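The Apology I Rewrote 4 Times

Hi friends, and a big hello to everyone who came over from the Hodero roundup last week (there are a lot of you, and I'm a little nervous about it, so please picture me waving with both hands).

I got called out at work. In a group chat. With 293 people in it.

If you've been reading for a while you know I moderate the discussion space for Taltel, the online reading group I joined when I was new in town and desperate for people to talk to. I'm one of 5 moderators, and we read books about race and class and gender and money and all the other stuff your family asks you not to bring up over pie. I'm white. Most of the moderators are white. A lot of the members are not. You can probably see where this is heading.

In November we were picking the next book, and a member suggested a collection of essays by domestic workers. I wrote back, in front of God and everyone, "Love this! Maybe we save it for a month when we want something less heavy on theory, so it's more accessible?"

I hit send and went to make a sandwich. I felt great about it! I had used an exclamation mark! I had said "love this"!

By the time I got back there was a reply from a woman I'd traded maybe ten messages with over the years, always friendly. She said, very calmly, that her mother had cleaned houses for most of her life, and she'd like to know why a book written by women like her mother was the light option, and why it needed a special month.

My stomach dropped into my socks. I read it standing up. Then I read it sitting down. Then I did the thing I'm writing to you about today, which is that I started typing right away.

Draft one was an explanation. It was long, you guys. It had a paragraph about what I'd meant by theory and a paragraph about how much I admire oral history, and it mentioned a class I took in college. It also had the words "I think there may have been a misunderstanding," which I would like to have surgically removed from my vocabulary. There hadn't been one. She had understood my sentence much better than I had.

Draft two was grovelling. I was mortified, I was sick about it, I hadn't been able to eat (the sandwich was right there, half gone). I called myself a terrible moderator and offered to step down. When I read it over I could see exactly what it was for. It was a message that could only be answered with "oh no, don't step down, you're great," and she was the one who'd have had to write that, or sit there while everybody else wrote it. I was about to hand a person I'd hurt a second job.

I'd like to say I caught that on my own. What happened is that I sent draft two to a friend, who is Black and has known me since we both had terrible bangs, and she wrote back, "Who is this for?" And then, a minute later, "Also I'm at the dentist." So there's mistake number two for you, if we're keeping a list. I'd messed up with one woman of color and run straight to another one to get my homework graded. I apologized for that too, and she said fine, and that I owed her lunch, and I did pay up.

Draft three was so short it was rude. "Sorry, you're right, that was thoughtless." I kind of liked it. It sounded cool and grown-up. But it didn't say what I'd done, and I'm suspicious now of any apology that could be pasted under any offense whatsoever. You could use draft three for stepping on a foot.

Draft four is the one I posted, and I'm going to give it to you whole, because when I went looking for help that evening I found a thousand articles about how to apologize and hardly any apologies.

"You're right. I treated a book by domestic workers as easier and less serious than what we usually read, and I made it sound like it had to wait its turn. That was classist, and given who's in those pages it was racist too. I'm sorry. I've put it on the ballot for next month with the others, and I'm taking myself off book selection for the spring so somebody else can have that seat."

That's it. No mention of my stomach. I put my phone in the bread box (I really do this, it has a lid) and went for a walk around the block in the wrong shoes.

She gave it a thumbs up. That was the entire response! I'd be lying if I told you I didn't want more. I wanted a heart. I wanted "thank you for hearing me." I checked back a truly embarrassing number of times before bed. But a thumbs up is a perfectly good answer, and she had other things to do that night besides look after me, and it took me a few days to stop feeling a bit robbed.

The book won the vote, by the way. By a lot. I read it on the bus and missed my stop twice. There's an essay in there about a woman who gets asked for her opinion on curtains for years and never once for her last name, and I've thought about it pretty much every morning since. Light, I had called it. Easy month.

So a few of you wrote in after I mentioned all this on the Wevmont call, and the question that kept coming up was some version of "but how do you keep going after something like that without being scared to open your mouth?" And I get it, I was scared. For a couple of weeks I ran every message past myself like a customs officer. I got very quiet in the chat. One of the other moderators finally asked me if I was mad at everybody, and I realized that going silent was looking a lot like sulking from the outside. Maybe it was sulking. Some of it was definitely sulking.

What helped me was being boring about it. I went back to doing the dull moderator things, posting the call link, answering the "which edition?" messages, merging the duplicate threads. I said ordinary stuff about ordinary chapters. When I disagreed with someone I said so, with less padding than I used to use. I've also started asking one question before I suggest anything about a book, which is whether I'd say the same sentence if the author were on the call. I would not have told those women to their faces that they were accessible.

I should say that I still don't know if stepping off selection was the right call. One reader told me it was a little dramatic, and that it would've been more useful to stay and do it better. She might have a point! I went back and forth. In the end two members who'd never picked a book before took over, and the spring list is better than any list I ever had a hand in, so I've stopped arguing with myself about it.

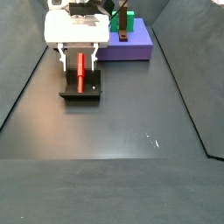
5 min read

OK, mailbag and odds and ends, because I've gone on.

Last issue I asked you for the worst apology you've ever received and you people delivered. My favorite was the boss who emailed "sorry for any tone." Any tone! Close behind was the ex who apologized by forwarding an article about forgiveness, with no note, and the sister-in-law who said "I'm sorry you were standing there." I've been laughing about that one in the shower.

Several of you asked about the Jitpraphai evening circle. Yes, it's back, yes, it's still free, and it's capped at 20 so that everybody gets to talk. It starts at 7 p.m. and goes until people get hungry. The first session is on money and friendship, specifically what happens when one of you starts earning a lot more than the other. Bring a story if you've got one. If you were on the waiting list last time you're already at the top of this one and you don't need to sign up again.

A correction, fittingly: two issues back I said the Taltel calls were recorded. They aren't and never have been, I was thinking of the Wevmont ones. Sorry to anybody who went hunting for a link.

And for next time, I'd love to hear about a mistake you made where the other person never said a word about it and you only figured it out later. I have one of these from my first real job, involving a coworker's name and most of a year, and I'm going to make myself write it up. Hit reply, it comes straight to me. Tell me if I can quote you, and if you'd like to be anonymous just say so at the top in big letters so I don't miss it.

Talk soon. I'm off to find my other shoe.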